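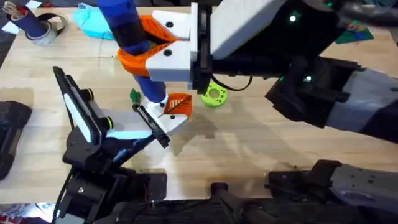 Do I need any experience with robots to take part?

None is needed for the general sessions. We show you how to move the arms before you start, and you can stop for a break whenever you like.

Bimik is looking for people to help us compare two gripper designs at our Billton workshop. You will guide a pair of arms through short assembly jobs with small printed parts, first with one set of fingers and then with the other. Afterwards you fill in a form on how each set handled - grip, reach, and how tired your hands felt.

Who can apply
Anyone 18 or over with normal or corrected vision. Left-handed people are very welcome.

Time and pay
Each session runs 2 hours, with a $60 gift card at the end. Sessions start in September and you may book more than one.

We also have a few places for people who have used robot arms at work or in a lab. They will try both controllers as well, so please mention it when you write.

To apply, send your name and the times that suit you to Sotiris Gavalas, Bimik, Unit 2, Palby Centre, Billton. Quote reference 3523.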